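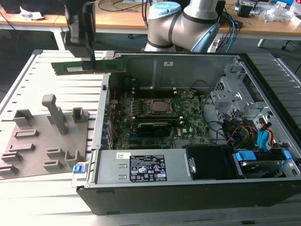

How to work out how long a hill walk will really take

Most route leaflets give a time. I have stopped believing them. The one for the Drolberg circuit says 4 hours, and I have yet to meet a couple with a flask and a camera who got round in that. So do the sum yourself the night before.

You need a paper map with contour lines, a pencil and a bit of string.

Step 1. Lay the string along the path, bends included, and measure it against the scale bar. Phone apps will do this too, but mine cuts the corners off zigzags and comes out short every time.

Step 2. Find your start and your highest point. For Drolberg the car park at Jastbridge is at 361 m below the first col by my reading, and the top is marked 1261 m, so the climb from the car park is 900 m. Then look for the dips. If the path drops 100 m and climbs again, that goes on the total. Leaflets like to forget this.

Step 3. Allow an hour for every 5 km on the flat, then an hour for every 600 m of climbing. This is the old rule and it suits fit people with small rucksacks. Treat the answer as the least it could be.

Step 4. Add for the ground. Mud, wet roots and loose stone all slow you down, and the steep side of Rezende is all three in May. I add a quarter. Going down, don't take anything off. Knees don't agree with the people who say downhill is free.

Step 5. Add your stops, and be truthful about lunch.
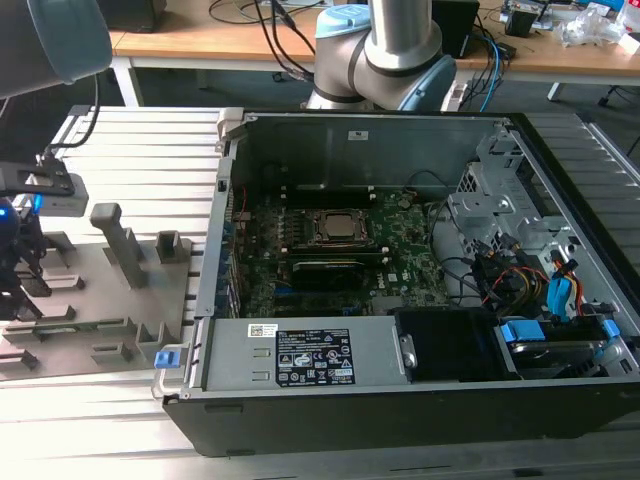
Phone apps that promise your arrival time to the minute deserve a hard look. They take an average pace, often from people who run up hills for fun, and apply it to you. More computing doesn't cure that. You could have a desktop tower open on its side on the bench, silver processor, green motherboard and all, and it would still know nothing of your left knee. Use the app for distance if you must and keep the pencil for the rest.

Step 6. Check the sum against a walk you have done. I tried it on Broraso, where I had my own times written down, and it was still a little hopeful. I now add half an hour to everything and start earlier.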